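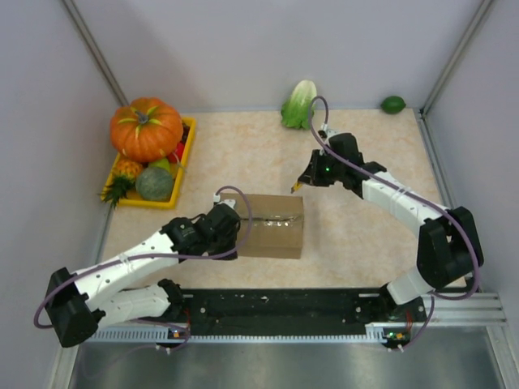 Section 4. Installing and Setting Up the Drawer Dehydrator

This section covers placement, leveling, first run and timer setup for the Marar cabinet dehydrator, both the 800 and the 829 versions. The two share the same body and control panel. The 829 adds a second fan and a removable drip pan. Steps that apply to one version only are marked.

Read Section 2 (Electrical Safety) before plugging in the unit.

4.1 Choosing a location

The cabinet must stand on a flat, hard surface that does not flex when pressed by hand. Do not place it on carpet, on a rubber mat or on top of another appliance.

Leave at least 6 inches of open space behind the rear vent and 4 inches on each side. Air leaving the vent is warm and damp. Wall cabinets directly over the vent will swell over time.

CAUTION: Do not run the unit in a closed closet or pantry. Moist air will be drawn back in and drying times will rise sharply.

4.2 Leveling

1. Remove all drawers and set them aside.
2. Place a spirit level on the cabinet floor, front to back.
3. Turn the front feet clockwise to raise the cabinet, counterclockwise to lower it.
4. Repeat with the level placed side to side.
5. Tighten the lock nut on each foot with the wrench supplied.
6. Slide in one empty drawer. It should stay where it is left at any point of its travel. If it rolls forward, return to step 3.

NOTE: On units shipped before October, the lock nuts are fitted under the foot plate and must be loosened before step 3.

4.3 First run

The heating element is coated with a light oil at the factory. Burn this off before any food goes in.

1. Wipe the drawers and the cabinet interior with a damp cloth. Let them dry.
2. 829 only: push the drip pan in until the tab clicks.
3. Insert all drawers empty and close the door.
4. Set the temperature to 155°F and the timer to 1 hour.
5. Press START. The fan runs for a few seconds before the heat indicator comes on.
6. When the timer ends, open the door and let the cabinet cool.

A faint smell is normal during this run. If it is still present on a second empty run, stop and contact service (4.7).

WARNING: The rear panel stays hot after the display goes blank. Do not move the cabinet until it is cool to the touch.

4.4 Loading

Cut produce to an even thickness. One-quarter inch suits most fruit and squash. Thicker pieces can form a dry skin over a moist center — this is called case hardening and cannot be corrected by adding time.

1. Lay slices in a single layer with no overlap.
2. Leave the rear inch of each drawer clear for airflow.
3. Place the wettest items in the lowest drawers.
4. Close each drawer fully. A partly open drawer trips the door switch and shows E2.

Starting points, at full load:

Apple, 1/4 inch: 135°F, 7 to 10 hours
Pineapple, 1/4 inch: 135°F, 12 to 16 hours
Pumpkin, steamed, 1/4 inch: 125°F, 8 to 12 hours
Herbs, whole stems: 95°F, 2 to 4 hours

Times vary with room humidity. Check at the shorter time. For meat, follow Section 6 only; the settings above do not apply.

4.5 Setting the timer

1. Press MODE until the clock symbol blinks.
2. Use the arrow keys to set hours, then press MODE.
3. Set minutes in the same way.
4. Hold START for two seconds to lock the setting.

The timer does not keep its value through a power cut. The temperature setting does.

4.6 Display codes

E1: Sensor not found. Unplug, wait one minute, plug in again.
E2: Door or drawer open.
E4: Vent blocked. Check the clearances in 4.1.
143: Software version, shown briefly at power-up. This is not a fault.

4.7 Service

Have the serial number ready. It is on the plate inside the door — the number on the carton is a shipping number and will not be accepted. Replacement drawers and feet are supplied by Wedwood under part group 682.

Section prepared by Fotini Chrysikopoulos. Drying times checked by Deming Guo.

Continue to Section 5, Cleaning and Storage.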